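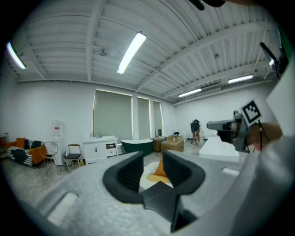 Chapter 4: Writing the First Message

I have sent some terrible first messages in my life. My worst was a single word, "hey," sent to 16 people in one evening while I waited for a frozen pizza to heat up. Two of them wrote back, and one of those wanted to know if I was a real person (fair question!). I bring it up because most of us learn online dating this way, by doing it badly with nobody watching, and a first message is harder than it looks. You're putting a hand in from the side of somebody else's day, holding something out toward them, and hoping they'll care what it is. They can't hear your voice or see your face move. All they have is your words and five or six photos, and they're probably reading on a small screen in line for coffee.

In Chapter 3 we looked at profiles, and at how people decide in a few seconds whether to keep reading. Now we pick up right after the match, when two strangers have both said "maybe" and somebody has to go first. I'll use the word "opener" for that first message all the way through. Some writers count the whole first exchange as the opener, but I find that muddy, so for us it's one message from one person.

People fretted over openers long before there were phones to type them on. Later in the chapter we'll read a personal notice from 1774, placed by a gentleman who wanted a wife with good teeth and a calm temper, and who seems to have given no thought at all to what she might want. I laughed the first time I read it. Then I went back to my own old messages and laughed a lot less.

Most of our examples come from the Trondthorpe set, a collection of 1000 openers that students in my evening class gathered from their own accounts, with names and towns taken out. The senders and receivers all agreed to be included. I've kept the spelling mistakes – they matter more than you'd think, and we'll get to them in Section 4.3. You'll also meet Mutley, a small dating app for dog owners, where the average opener is 70 characters long and is very often addressed to the dog.

Before you go on, dig up an opener you sent or received, on any app, or a plain text to someone new if you've never used one. Copy it out by hand and keep it next to you. We'll rewrite it twice, once in Section 4.2 and again at the end, and you don't have to show it to anyone.

4.1 What an opener has to do

Let's start with the smallest job, giving the other person something they can answer. Take this one from the Trondthorpe set: "Your soup looks great, what's in it?" It won't win any prizes, but the reply ran to four lines and included a recipe.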